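Prateo Teleop Support
Ticket: Gripper closes late and drifts left when teaching by remote control
Opened by: Mahfuz Karunaratne
Site: Grasterley workshop
Opened: 6 July 2020
Status: Solved, left open for comments
Priority: Normal

Original report

Hello all! First, I want to say how much fun we're having with this kit. We've gone from never having taught an arm anything to having people queue up at lunch for a turn on the hand controller. So please read the rest as a keen user with a snag, because I'd love to get this one sorted.

The task is a simple pick. The operator brings the gripper down towards a dark block, lines up, closes, lifts, and sets it down further along. We want 300 good demonstrations before we train anything. By the end of the first batch of 30 I'd noticed two things.

1. The fingers close late. I squeeze the trigger and there's a clear wait before anything happens at the gripper. The arm itself follows my hand beautifully, it's only the fingers.

2. When I let go of the clutch, move my hand back to a comfy place and press the clutch again, the gripper creeps to the left. It's a small creep, but after a few goes the left finger is heading for the block and I have to steer back.

Guiding the arm by hand (free-drive mode, pushing it around by the wrist) gives neither problem. Everything lands where I put it and the fingers close the moment I press the button on the wrist. Lovely to use, by the way, but our arms get in the way of the wrist camera, so we'd much prefer to teach remotely.

What I've tried so far:
- Restarted the controller and the arm. No change.
- Swapped the hand controller for our spare. No change.
- Changed the USB port. No change, though I found a very dusty hub.
- Ran the finger open/close test from the service page. Passed, and the close was quick.

Reply from support (Patwary desk)

Thanks Mahfuz, that's a really clear report. The service page test passing tells us the gripper is fine and the wait is coming in somewhere between the trigger and the command. Could you send:
- the value of "trigger smoothing" on the teleop page
- whether "re-centre on clutch" is ticked
- one wrist camera still from the start of an approach, fingers open

Please also look at the log during a squeeze and tell us if you see "gripper cmd held" at any point.

Reply from Mahfuz

Ooh, good shout on the log. "gripper cmd held" comes up every single time, just before the fingers move. Trigger smoothing is at 4. I don't remember setting it, but I did copy the whole profile over from the Nukerham arm in March, so it'll have come from there.

"Re-centre on clutch" is not ticked. Should it be? The still is attached at the bottom of the ticket.

Reply from support (Patwary desk)

It should, yes, and I think you've found both faults in one message!

Smoothing at 4 holds the trigger signal until it has settled. That suits people doing slow polishing work and makes picking feel like wading through porridge. Set it to 2 and try again. You can go lower, but the fingers may flutter if the operator has a light touch.

For the creep: with re-centre off, the arm keeps its old hand reference after you let go of the clutch, and any twist in your wrist when you press it again is read as a move. Right-handed operators nearly always twist the same way, so it adds up in one direction. Tick the box, save the profile, then restart the teleop page (the arm can stay on).

Your demonstrations taken by hand guiding are fine to keep. I'd throw away the remote ones from the first batch, as the late close is baked into the timing and the robot will learn to wait as well.

Reply from Mahfuz

IT'S SO MUCH BETTER. I squeeze and they close! I did a run with the clutch going in and out on purpose, moving my hand all over the place, and the gripper stayed put each time. Then I got our newest starter to have a go with no practice at all and she had the block lifted on her second try.

First remote batch is deleted. We're recording again from scratch with smoothing at 2 and the box ticked, and I've written both settings on the sheet by the hand controller.

One more question while you're here: is there a way to lock the profile so it can't be overwritten by a copy from another arm? I'm asking mainly to protect us from me.

Reply from support (Patwary desk)

Brilliant news! Yes: Profiles, then the padlock next to the name. A locked profile can still be copied from, but nothing can be pasted over it. I'll leave the ticket open while you record the new batch, so do shout if the creep comes back.

Attachment (1) 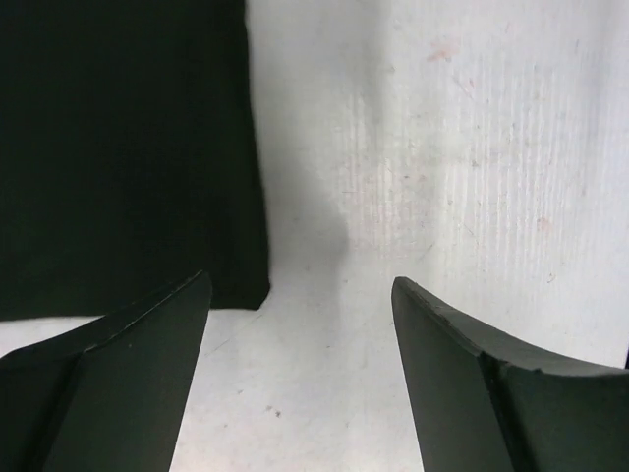
Wrist camera, fingers open, dark block upper left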